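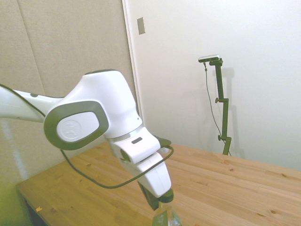 Jarkum Teach Kit: show your arm the job by hand or from across the room

Engelbert Kälin, Dromport Robotics Supply
Updated July 13, 2026

I sell a lot of things that bolt onto robot arms, and most of them I could take or leave. The Jarkum Teach Kit is the one I keep setting up for my own use, so this page is going to be longer than the others (sorry, scroll down for the price if you're in a hurry).

Jarkum is a teaching kit for arms you already own. You get the software, a leader handle for driving the arm remotely, a wrist camera with its bracket, a side camera with a clamp, and a cable set long enough to reach past the bench. You do the task yourself a bunch of times, Jarkum records the cameras and the joint positions together, and you train on what you recorded with whatever you like to train with.

Two ways to teach

Hand guiding is the first one. Put the arm in free-drive, take hold of the wrist and walk it through the motion. I love it for anything with a long, simple reach. You feel the weight of the arm, you feel when you're getting close to a joint limit, and a new person can be recording inside their first hour. The catch is that your own sleeves and knuckles get into the wrist view, and a model will happily learn your knuckles!

The second way is the leader handle. You sit off to the side, squeeze the trigger and the gripper follows. It took me a couple of afternoons to get smooth with it, mostly because I kept rushing the last inch before a grasp. Slow down there. These days I use the handle for nearly everything that ends in closing the fingers on something.

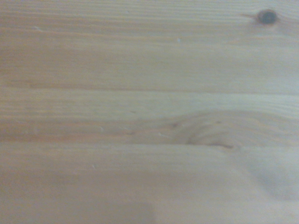 The wrist camera streams from the moment you arm the session, and Jarkum keeps every picture from then on, including the stretches where you're still traveling and there's only table to look at. Leave them in. I used to trim my episodes down to the exciting part, and my arm got very good at the exciting part and hopeless at getting there. There's a trim tool if you want it anyway, under Review.

What I practice on

Drink bottles, mostly. A screw cap is a nice target for two fingers coming straight down, and clear plastic is a fair bit harder on a camera than a painted block. If your setup can deal with a see-through shoulder against pale wood, you'll have an easier time with the boxes and jars you really bought the arm for.

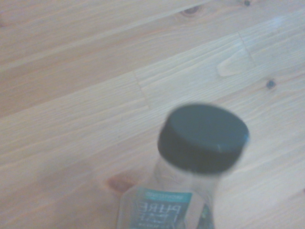 Focus is the thing people write to me about. The wrist lens is fixed and close objects go soft, especially when the arm is moving. Turn up the room lights before you touch any setting, then shorten the exposure in the Camera tab. If the labels still blur, I wouldn't worry much, you're teaching a grasp and the shape and color of the cap carry most of it.

My longest running project on the kit is called Soylu, and it's just pick-up-and-put-down with bottles and jars. It stands at 3,062 recorded episodes. My first batch was 232, all with the handle, and that was enough to tell me whether my camera angles were any good (they weren't, I moved the side camera and started over).

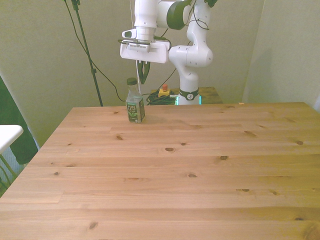 Set the side camera so it can see the fingers and the tabletop together through the whole motion, then tighten the clamp and leave it alone. Keep the stop button where your free hand can find it. And vary where you put the object! I shift mine a little after every episode and a lot after every 10.

What's in the box

Leader handle with trigger
Wrist camera and bracket
Side camera and clamp (pole not included)
Cable set
Jarkum license for one arm

Fitting

Brackets come in two patterns, so tell me your arm model when you order. If you're running an Ito gripper you'll need the Ito adapter plate as well, and I'll throw it in if you ask. The next batch of adapter plates arrives in August.

Price

$3,584 for the full kit. Spare brackets and the handle on its own are listed under Parts. Orders and fitting questions go through the contact form, and I answer those myself, usually in the evening.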